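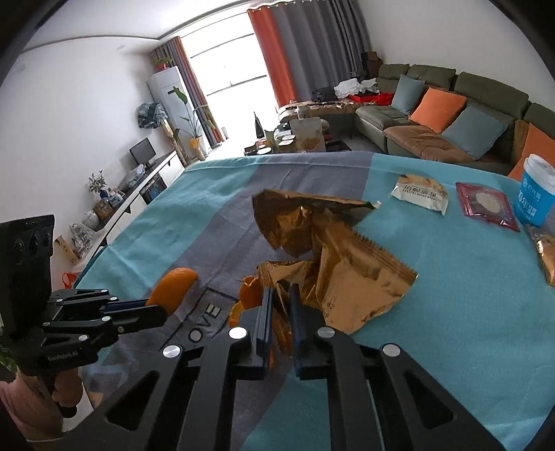
Fig. 5. Orange peel and a gold foil wrapper on the tablecloth, with a few snack packets behind.

Week 5 — Clearing the table after snacks

Okay, so last time we did dishes, and today I want to talk about the small stuff. I sort by what it is before I go anywhere near the trash can. Peel goes in the compost tub, every bit of it, and check beside the wrappers for strays (I always miss one!). Foil goes in the trash here in Dikulow, so fold it in on itself first or the crumbs end up all over the cloth.

Then look at the packets. Sealed ones go back in the snack drawer, open ones get a clip. Cups come last — give them a little lift before you grab, in case there's still a drink in there.

The cloth gets shaken outside, then wiped. Gaétan Zacharias wipes first and we've argued about it since July.

For next time: clear one table at home, your way, and write me 12 lines on the order you did it in.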